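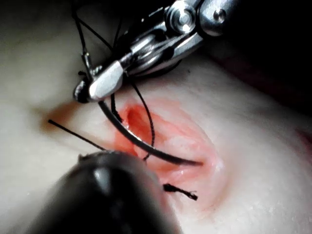
Lorklow Community Help > Robots and Automation > Teaching by demonstration

Needle passes fine when I drive it, drifts when the robot plays it back

Posted by narrowgauge_tess in September

Hi all, long-time reader, first real post. I'm teaching our arm to put a curved needle through a practice pad by remote control. I sit at the console, drive the gripper through one bite of a stitch, save it, reset, do it again. I have 400 saved passes now and my wrists are feeling it!

When I'm driving, the needle goes in one side of the cut and comes up on the other pretty much where I want it. When the trained policy takes over, it gets to the edge of the cut nicely, starts to push, and then the needle slowly turns in the jaws so the point comes out too shallow or skates along the surface. Sometimes it picks up a loop of old thread on the way, and then we have a proper bird's nest and I go get a coffee.

Things I've tried: slowing playback to half speed (a bit better), cleaning the jaws (no change), throwing away the passes where I hesitated (worse, which I did not expect). Views are the wrist camera plus one overhead. I'm recording gripper pose and jaw open/close, no force.

Do I just need more demos? A guy in our lab says he wouldn't even look at results under 1000, but I'd like to know it's going to help before I spend two more weeks in that chair.

3 replies

Harish Kushwaha

More demos might help, but I wouldn't start there. Reading your post, I think you're fixing the needle without knowing you're fixing it. When you drive and feel or see the needle start to roll, you squeeze a little, or change the angle of your wrist, or back out a hair and go again. You've done it so many times it's just hands. The recording has the pose, sure, but if jaw is saved as only open or closed then the squeeze is gone completely. The policy never gets to see it.

So first, save the jaw as a continuous value, both what you commanded and what it measured. On the Narham controller we use that was one line in the logging config, yours may be different. Then look at a handful of your own good passes and see if the grip changes during the push. Mine did, a lot, and I would have sworn I was holding steady.

Second, the hesitation passes. Put them back! Those are the ones where something started going wrong and you rescued it. If you only keep the smooth ones, the robot has no clue what to do once the needle has turned, and it'll just carry on along the path as if everything is fine. I'd go further and record some on purpose: start with the needle held a bit crooked, then drive the correction and finish the bite. Fifty or so of those did more for me than the last few hundred normal ones.

Third, check where on the curve you're grabbing. If you pick it up close to the middle in one demo and way back near the thread end in the next, the same wrist motion sends the point to two different places. Pick a spot and be boring about it.

And trim and clear your old tails between passes. From a wrist view a dark thread and a dark needle can look awfully similar, and if there's a scrap lying next to the cut the model may well be steering by it. I had one that learned to aim for a leftover thread end. It was very good at it, too.

Slower playback helping a little fits with all this, by the way. It gives the policy more looks at the needle per inch of travel.

pocketlathe

just get more data. we went to 1687 and it worked. also what pads are you using, the Mittal ones go mushy after a while and then nothing goes in straight

Bev in the back room

Agree with Harish on nearly all of it, and I'll add a couple of things from the driving side (I do the console work, other people do the training, so ask me nothing about losses).

Watch how your wrist turns. A curved needle wants to travel along its own curve, so most of the bite should be rotation with hardly any forward shove. New drivers push. You can get away with pushing because you're watching and correcting, but then you've taught it to push. I put a small sticky note on my screen that says ROLL and I'm not ashamed of it.

Check your motion scaling too. If somebody changed it partway through your 400, half of your demos will have different little hand jitters in them. We lost a good chunk of a set that way on the old Sandeo console.

Also take breaks! My passes after an hour are noticeably sloppier, and not in the useful rescue way Harish is talking about. I do 2 short sessions a day now and keep more of what I record.

On pads, I do agree with pocketlathe a bit. Once the cut has been stitched over and over, the holes open up and the needle slides through with no push back at all. Move along the cut or swap the pad, and write down when you did it.

narrowgauge_tess

Oh wow, okay. Jaw was being saved as open/closed, just checked. And I am absolutely a pusher. Going to redo the logging first, then record a crooked-start batch before I touch anything else. pocketlathe, no idea what brand, they came with the bench, but I'll grab a fresh one. Will post how it goes.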